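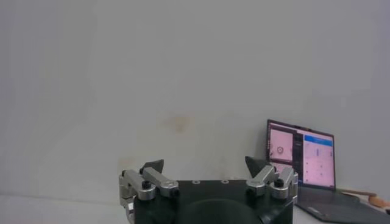 Teleop demos: gripper opening drifts between episodes

wivix_user
Recording demos by remote control, 100 episodes so far, 45 usable. The opening logged at the start of each episode is not the same from one to the next, though I send the same open command. Two-finger linkage gripper, wrist camera. Is this the trigger on the leader or the follower?

Ffion Rees
Log both. If the leader value moves, it's the trigger spring. If only the follower moves, check the knobs at the link joints.

dotance14
I would drop remote control for this. Put the arm in free drive and guide it by hand. You feel the contact and there is no leader to calibrate.

Ffion Rees
Disagree. With hand guiding your arm ends up in the wrist view, and the policy never sees that at run time. You can replay the path and record on the replay, but then anything that moved is wrong.

dotance14
Replay works fine on fixed parts. I did 14 tasks that way.

wivix_user
Mine are not fixed. Logged both - leader is flat, follower wanders. Will go over the joints tonight and re-zero before each episode.

Ffion Rees
Re-zero fully open, fingers clear. Keep the old episodes in a separate folder until you have compared them.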